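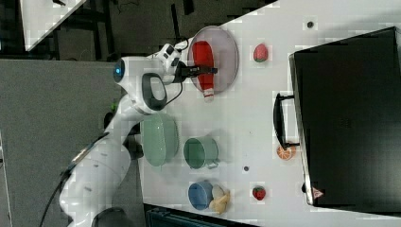 Start with the table before you get to cupboards. My talk is on clearing up after a shared meal in a small kitchen, and the first point is that most of the work is sorting. Ask the room what they would pick up first. People usually say the food. I would say the bowl, the mug and anything else lying on its side, like the green ones on this table. Stand them upright and you get a good deal of your space back. Then go to whatever is on top of something else. A red squeeze bottle across a grey plate means the plate can't be stacked until the bottle has gone.

Pause. Let people find their handouts.

Second point, order of work. At the Follerano kitchen we tried 2 ways of doing it. Chibuzor Balogun's group cleared by place, one end of the table to the other. Pei-shan Chou's group cleared by kind: plates, then bowls, then cups, then bottles. By kind was faster once people knew where things went. By place was easier for newcomers. Say both of these plainly and don't pick a winner yet -- it comes up again with the shelf labels.

Third point, bottles. Sauce bottles go back with the cap shut and the outside wiped. Mention the sticky shelf at Andrade. Keep it short, I went on too long in March.

Fourth point, cups and mugs. Handles all facing the same way on the shelf. Lok-yiu Wu will ask about hooks. Answer: hooks are fine for mugs, no use for cups, and ours hold 7 before they get in the way of the door.

Leave 2 minutes for the labels. The Drarkley shelves are 900 mm wide, so a row of bowls and a stack of plates fit side by side with a gap between. Pass the sample labels around from the left. Collect them again at the door.

Questions after that. Kwok-wai Yang has the sign-up sheet for the next session.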